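4. Recovering Thread State When the Strand Crosses an Instrument

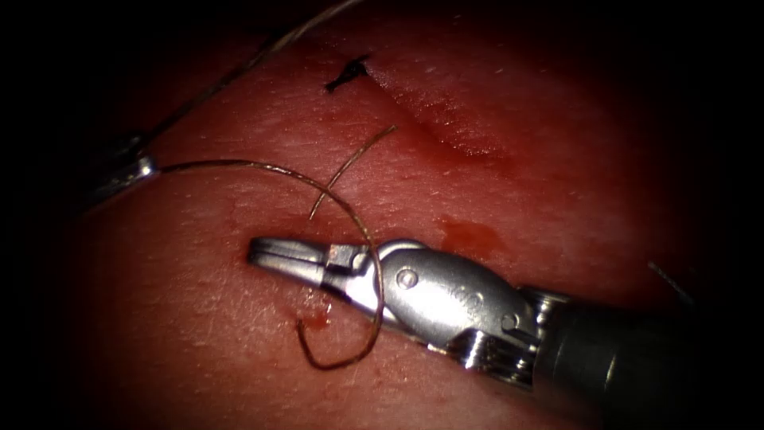
Figure 3. Fixed-camera view during suturing on tissue. The left instrument holds the thread; the jaws of the right instrument are closed and empty, and the looping strand passes over its wrist.

4.1 Motivation

Most published methods for tracking suture thread treat the strand as a single smooth curve lying on or above the tissue. That assumption fails often during two-handed work. The strand may pass over an instrument, cross another piece of thread, or lie close to an earlier knot of a different color. Figure 3 contains all of these conditions at once. The brown strand held at the left bends down across the shiny metal near the wrist plate of the right instrument and hooks back toward the left, and a short brown strand crosses it near the bend. A tracker that follows local brightness alone tends to leave the thread at the metal surface and continue along a reflection.

The method described in this section, which we call Nirken, was developed at the Tillman Laboratory to keep a usable estimate of the thread through such crossings. It does not require markers on the thread or a change to the light source.

4.2 Method

Nirken works in two stages. The first stage labels each pixel as thread, instrument, tissue, or unknown. The unknown label matters most near the border of the lit area, where an instrument tip can be almost black and its outline cannot be trusted. Pixels in such areas are neither counted as thread nor ruled out.

The second stage joins thread pixels into short segments and searches for the set of paths that best explains them. Each path is scored on three terms: change in direction, change in apparent width, and agreement with the known pose of both arms. The third term allows a path to continue across an instrument when the segments on either side line up, even if reflections break the strand into pieces. Where two segments cross, the search keeps both possible pairings until one falls behind the other in score. A loose fragment may therefore be kept as a separate object, and the planner is told not to grasp it.

Width is measured relative to nearby segments. A strand close to the lens looks thicker and less sharp than one resting near the tissue, and an absolute limit on width would discard it.

4.3 Data and labeling

The evaluation set holds 814 image sequences recorded at the Rernodberg site. Of these, 445 include at least one crossing between thread and instrument. Kathleen Madigan and Ya-wen Tam labeled the sequences independently and settled differences in joint review. In 35 sequences they could not agree on which end of a strand was free, and these were left out of the scoring of end position but kept for all other measures.

4.4 Observed failures

Nine sequences produced a path that joined two separate strands. In each of them the strands had the same color and met at a narrow angle. Dark knots and their cut tails were a smaller source of error, as their color differs from that of the working thread. Closed incision lines were sometimes labeled as thread in the first stage, but the path search removed most of them on the basis of width.

The present system does not estimate tension, and its output should not be used to decide how hard to pull. Work on this question is under way with the Fletitberg group and will be reported separately.

Contact: Publications Office, Tillman Laboratory | Copyright Tillman Laboratory. All rights reserved. | Back to top

Shares: 9 | Comments: 0

Related items
Pose Correction for Cable-Driven Wrists
Labeling Thin Objects Under Uneven Light
Grasp Planning for a Free Thread End
Fletitberg Workshop Notes, May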